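Folding to a fixed width

I have been trying to get a drawer of T-shirts to come out at one size. The drawer is a Vekow insert, 267 mm across on the inside, and shirts folded by eye vary enough that a row of them never fits the way the last row did.

The method is a plain one. Lay the shirt flat, collar away from you, hem toward you. Smooth the body from the center out. Bring one side in with its sleeve, turn the sleeve back on itself, repeat on the other side, then fold up from the hem in thirds. The finished packet should be 200 mm wide. The depth depends on the length of the shirt and matters less, as the packets stand on edge.

Most of the error comes in at the sleeves. If a sleeve is not flat before the side goes over, it bunches under the fold and the packet ends up thicker at one end. I now set both sleeves first and leave the body alone until they lie straight.
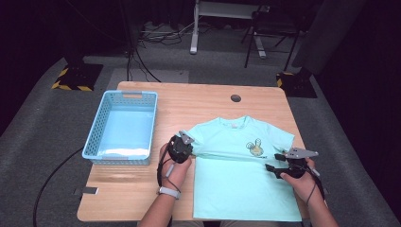
Mint-green shirt, face up, at the sleeve stage. Basket to the left.

The side folds should meet the edge of the collar. On a printed shirt I check where the print ends up before doing the last fold. A small chest print can land on a crease, and moving the fold line a little toward the sleeve usually clears it.

Basket position made more difference than I expected. With it at the far end of the table I was reaching across the shirt and pulling the hem out of line. Along the left side, long edge running away from me, it stays clear of the work. Perforated sides are fine for this. The older Brokari one had a rough rim that caught on knits, so it now holds cleaning cloths.

Table height is 70 cm, which is low for standing work. I fold in batches of six shirts and then stop — past that the widths begin to drift. Heavier cotton needs a slightly wider first fold, and I have not settled on a number for it yet. Long sleeves are still on the shelf.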